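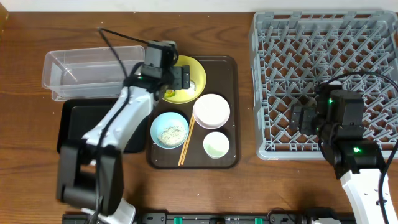 Books > Kitchen Science for Catering Students > Chapter 3

Chapter 3: Getting Things Clean

When I started in kitchens I was put on the pots, like everybody else, and I stayed on the pots for most of a winter. The place was Ghorbani, a family restaurant on the hill in Prendden, and the person who taught me to wash up was Simin Mohammadi. She had been running that back kitchen for 28 years. She had me scraping before I was allowed anywhere near a tap, and if she heard water running before the scraping had stopped she'd reach across me and turn it off.

I thought this was a fad of hers. Then I went to Ferndale to do my certificate and sat through a lesson on fats and water, and it was a bit like hearing the words to a tune I'd been humming for months. Everything she'd made me do had a bit of chemistry underneath it. I'd like you to get the chemistry and the scraping in the same week, so I've written the chapter that way round.

You won't need any maths for this one. You will need what we said in Chapter 2 about water molecules having a slightly positive end and a slightly negative end, so flick back if that's gone hazy.

What you should get from this chapter

By the end you should be able to explain why oil and water stay apart and how a detergent gets between them, say what hard water does to a sink of suds, tell cleaning from disinfecting (and put them in the right order!), and plan a wash-up for a small service using whichever sinks you've got.

3.1 What dirt is made of

"Dirt" is a lazy word and I use it all the time, but for a few pages let's be fussy. What's left on a plate after dinner is a mixture, and the parts of the mixture behave very differently.

Sugar and salt dissolve. Plain water carries them off and warm water does it faster. A syrup spoon left in a jug of water will more or less wash itself.

Starch is the stuff on your porridge pan and your rice pot. It swells when it takes up hot water, and once it dries it grips like wallpaper paste, which is sometimes exactly what wallpaper paste is. Time is the best tool you have against starch. Leave it to soak.

Protein means egg, milk, cheese, meat juices. The trouble with protein is that heat sets it. You know this already because you've fried an egg. Put very hot water on a bowl that had raw egg in it and you can cook a thin film of egg onto the bowl, and then you're at it with a scourer. Cool or lukewarm water first, hot afterwards. Simin Mohammadi called this "letting the egg go home" and I have never been able to call it anything else.

Fat doesn't dissolve in water at any temperature you'll meet in a sink. Heat does help, though. Butter and lard and beef dripping are solid on a cold plate and runny on a hot one, and a runny fat can be lifted away where a solid one just smears about.

Then there's everything burnt, which is a mixed bag of the others after they've been changed by too much heat. We'll leave that until section 3.6, where it gets its own sulky little section.

Try it for yourself

Take two saucers and spread a little beaten egg on each. Let them dry for 10 minutes. Run one under the hot tap and one under the cold, then wipe both with the same cloth and the same amount of push. Write down what your hand noticed as well as what your eye noticed. (Wash your hands after. It's raw egg.)

3.2 Why oil and water won't mix

Water molecules are very fond of each other. The positive end of one is drawn to the negative end of the next, and so on all through the glass. Oil molecules are long and have no strong charge at either end, so water has little to hold on to. Shake them up together in a jar and the water closes ranks. The oil gets squeezed out into drops, the drops bump into other drops and join up, and because most cooking oils are lighter than water they finish on top.

That same fondness gives water a sort of skin, which we call surface tension. It's why a drop of water sits up in a bead on a greasy pan and won't spread. A bead touches very little of the pan, so very little cleaning goes on. What we'd like is water that spreads out flat and gets into the corners.

So we have two jobs. We want to weaken that skin so the water will wet the surface, and we want something that will take hold of the fat and keep it in the water long enough to go down the drain.

3.3 The molecule with two ends

One kind of molecule does both. It's called a surfactant, which is short for "surface active agent", and I think of it as a tadpole. The head likes water. The tail doesn't, but gets on very well with fat.

Drop some of these into a sink and plenty of them crowd to the surface with their heads down in the water and their tails poking up into the air. That breaks up the skin, the surface tension falls, and water which used to bead now spreads. First job done.

The others go looking for fat. The tails bury themselves in a blob of it with the heads left outside, facing the water. Rub with a cloth and the blob breaks loose as a small ball with tails inside and heads all over the outside. As far as the water is concerned that ball is perfectly good company. The balls don't join back up into a slick either – in most washing-up liquids the heads carry the same charge, and the same charges push each other away. A cluster of surfactant molecules gathered like this, tails in and heads out, is called a micelle. Say it "my-sell". I said it wrong for a whole term.

Soap is a surfactant too, and a very old one. The washing-up liquid by your sink is almost certainly a man-made detergent and the difference matters if you live where I do.

3.4 Hard water, or why Prendden has no bubbles

Water that has come through chalk or limestone brings dissolved calcium and magnesium with it. We call it hard water. Soap reacts with the calcium to make a grey, sticky scum that won't dissolve, and every bit of soap used up like that is a bit that isn't shifting fat. Detergents put up with hard water far better, though even they can need a larger dose.

My old college friend Chaiwat Nilsuwan now does the wash-up training at Ferndale, and he gives his new starters a job I've borrowed for this chapter. They test the water from every tap they can get at, at home and at work, with paper strips, and pin the lot up on the wall. When I visited, the top sheet was dated 3/21/22 and the highest reading on it was 211 milligrams per litre, from a tap in Prendden. Different guides put their lines in different places, but that's hard water by any of the ones I've used. The softest came from a rain butt, and he let it stand because he liked the cheek of it.

Does the lack of bubbles mean the water isn't cleaning? No. Foam is air held in a film of surfactant, and it makes a fair sign that there's still some surfactant going spare. A sink that was full of foam and has gone flat and grey is telling you to change it. But some products are made to foam very little, and the powder for a dishwashing machine is one of them.

3.5 Before we go on: clean first, then disinfect

I'm putting this in early because people lose marks on it, and in a working kitchen it matters a good deal more than marks. Cleaning takes away food and grease. Disinfecting brings the number of germs down to a safe level, by heat or by chemicals. Many disinfectants work badly through a layer of gravy, so the cleaning comes first and you rinse in between if the label says so. Read the contact time on the label as well. A spray that needs to stay on the worktop for a while does very little if you wipe it off at once.

Have a go at these before you turn to 3.6. Think of the last thing you washed by hand. Which of the kinds of dirt in 3.1 were on it, and did you use the right temperature for each? Then draw your own tadpole molecule around a drop of oil and label both ends. Keep the drawing, you'll be adding to it when we come to mayonnaise.

Related chapters
Chapter 2: Water, the Odd One Out
Chapter 4: Heat and How It Travels
Chapter 7: Mayonnaise and Other Unlikely Mixtures
Extra reading: The Prerkine Guide to Testing Tap Water
Answers and notes for Chapter 3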